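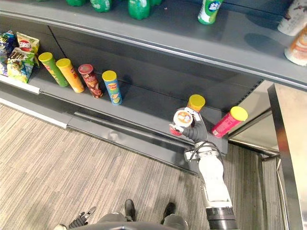 Sullex Shelf Handling Set: data card and planning notes

Version 2, revised July

Purpose

This card accompanies the Sullex set, a collection of recordings in which a humanoid robot handles packaged snacks at a retail shelf. It is published for organisations preparing an equipment budget for similar work.

Contents

The set holds 375 recordings from head and wrist cameras. Recordings are supplied as synchronised video with joint positions and a written task label. Entries marked "incomplete" should be left out of any estimate of working speed. 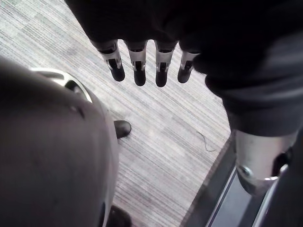 Joint positions are stored in degrees. Hand data for the left and right sides are kept in separate folders, and either may be downloaded alone.

Equipment planning

The Damer laboratory divided its spending into three lines: robot and hands, site fittings, and upkeep. Of the total, 61 per cent went on the robot and hands. Site fittings and upkeep should be quoted separately, as suppliers seldom include them in the purchase price. 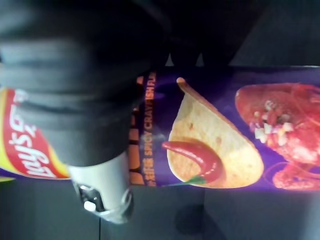 Should spare fingers be ordered with the first purchase?
One spare set per hand is advised. The Wornitz office waited 30 working days for replacements ordered later, and recording stopped for that period.

Buyers should also allow for shelving, a work table, stock for handling and disk storage. Stock is best bought in one order, so that package designs remain the same throughout the work.

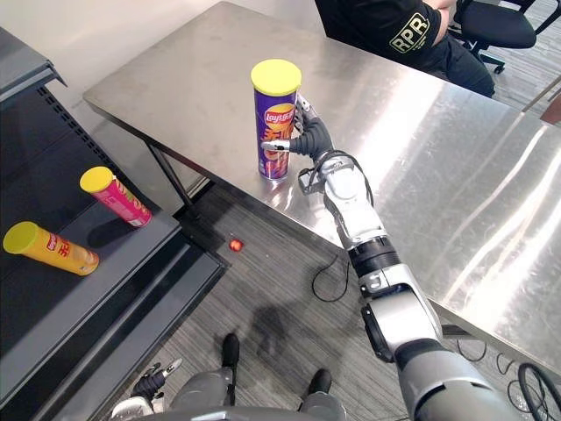

Staff time must appear in the budget as well. The Ağca site set aside 30 hours for installation and operator training, and charged these to the first quarter. Cables and joint covers are listed under upkeep.

Access and terms

The set is free for research and teaching. Commercial users should apply to the Sullex data office before download. Corrections to this card may be sent to the same office.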